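The Quiet Business of Fixing Loud Things

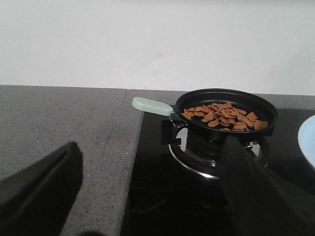
A small black pan on a gas cooktop, set into gray speckled stone.

By Annatjie Makhubela

Gert Jacobs has a rule about tube amplifiers, and the rule is that you do not tell him what you think is wrong with yours. You put it on the bench, you give him your phone number, and you go away. If you say the word "transformer" he will put your amp at the back of the line. I have seen him do it to a man who had driven two hours.

His shop, Jendska, takes up the ground floor of a building in Gornovden that used to sell carpet. It still smells faintly of carpet. There are 43 amplifiers waiting on the shelves, each with a strip of masking tape giving a surname and a complaint, in the customer's words, which Jacobs copies down without comment. "Sounds brown." "Hums when the fridge is on." "My brother touched it."

Most of what comes in is ordinary. Filter capacitors dry out, tube sockets lose their grip, somebody's cousin has replaced a fuse with a piece of chewing gum foil. The foil he keeps in a jar. He charges a flat bench fee and then an hourly rate he has not raised in years, a fact he mentions often enough that I suspect he is about to raise it.

What brought me to Gornovden was the Ritomeo, a combo amp made for a short while by a company called Awad. They built 2260 of them before the money ran out, and for a long time you could buy one for less than the speaker inside it was worth. It was heavy, it was beige, and the tremolo had two settings, off and seasick. Then a few guitarists with good hair were seen playing through them, and now people write to Jacobs from other countries to ask whether he has any he'd like to part with. He has eight. He would not.

"It's a bad design," he told me, with real affection, lifting the chassis out of one so I could see. "They put the hottest part next to the part that hates heat. Then they put a lid on it."

The cure, as practiced at Jendska, is to move two components an inch and a half to the left. It takes most of a morning, and afterward the amp runs for years and sounds exactly the same, and for this the owner pays a bill that comes as a surprise. Some collectors would prefer he left everything where Awad put it. They want the original solder. Jacobs points out that the original solder is what's failing, and they nod, and they ask again about the solder.

He plugged in serial number 3271 for me, which raises an obvious question if you were paying attention two paragraphs ago. Awad apparently started numbering at 1001, to give the impression that a thousand happy customers had gone before. Plenty of small manufacturers have had the same idea, and plenty of collectors have paid extra for a "late" one that was nothing of the kind.

I am not much of a guitarist. I played the only three things I know, one of them twice. With the volume at four the Ritomeo had a soft, slightly sulky sound, and at six it started to growl at the ends of notes. At eight a coffee mug walked off the bench. Jacobs caught it without looking up from his meter, and I took that as a sign that it happens a lot.

He has tried apprentices. The last one was good with a soldering iron and hopeless with customers, which Jacobs considered a perfect score, but she left to build pedals under her own name and now has a longer waiting list than he does. He owns two of her pedals and says they are fine. He has them on his own board, first in the chain.

As for the waiting list at Jendska, he will take new work in April, possibly. He doesn't use email for bookings. There's a telephone, which rings in the back behind the speaker cabinets, and he answers it when he happens to be standing near it. I rang for nine days before I got an appointment, and when he finally picked up he asked me what was wrong with my amp.

I nearly told him.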